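Filed under: TV & Streaming / Opinion

Stop killing off the sister. Please.

I watched the Lusden finale twice. Once live, once the next morning with coffee, hoping I'd missed something. Nope. Tsion Negussie's character, the only person on that show with a sense of humor, goes off the bridge in the last four minutes and the credits roll over a piano. A piano. We waited 19 episodes for a piano.

I'm not against death on television. Soaps need it. Half of what I grew up on was funerals with good lighting. But there's a difference between a death the story has been walking toward and a death because somebody's contract was up in May and the writers had a hole to fill. You can smell it. The sudden speech about her childhood. The phone call to the mother we never met before. Oh, she's forgiving everybody? She's toast.

And look at who goes. The sister, every time. The funny one. Vosard did it, Iltora did it two seasons running (the second one was a cousin but come on). Meanwhile the brooding husband survives a fire, a shooting and whatever that boat thing was. He has had maybe three facial expressions since the pilot and he is apparently immortal.

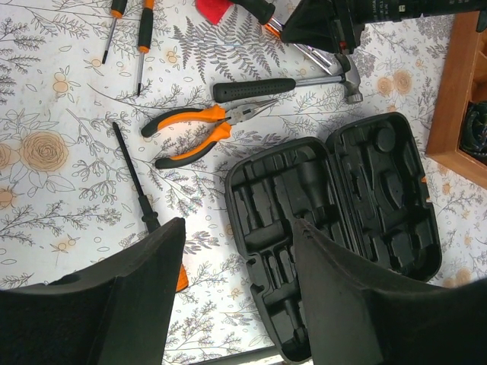
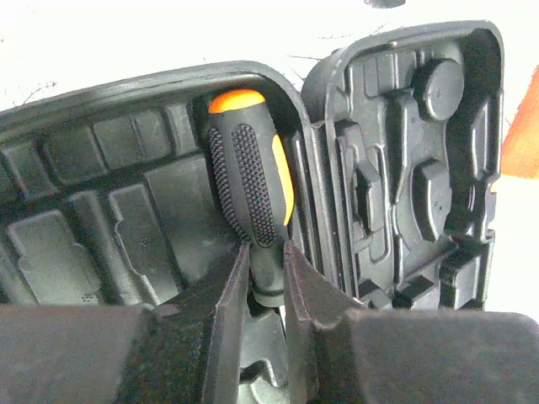
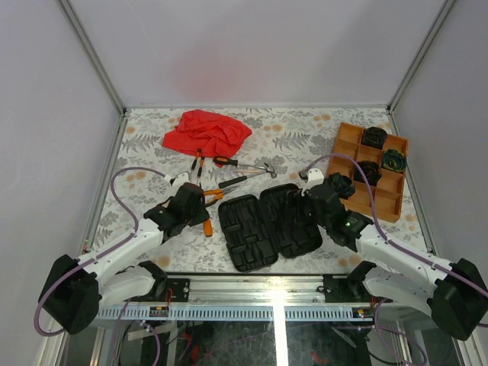

Tools on a flowered tablecloth.

What gets me is that Negussie was carrying the thing. Go back to the dinner episode, the one where she finds out about the loan. No music, hardly any lines, she just keeps passing the bread. Best scene they've done. Sosina Degefa is great opposite her too, and now Degefa has nobody to play against except Mr. Immortal. What's she supposed to do with that? Cry at a window, I guess. Season three, crying at windows.

People will say it's only a soap, it runs 80 minutes on a big night, they have to keep things moving. Fine. But moving where? My aunt has watched Gudeta since it started, more than 400 episodes, and ask her about any of it and she tells you about the arguments. The kitchen fights. Who wouldn't speak to who at the wedding. She does not bring up the car crashes, theres been so many they run together.

Cheap shock gets you one night of people yelling online — I was one of them, I yelled plenty — and then a whole season with a gap where your best actor used to be. Bad trade.

And don't bring her back as a twin. I know they're thinking about it. I can feel them thinkng about it. If a woman with bangs and the same face gets off a bus in the first episode I am turning it off — well, after that episode.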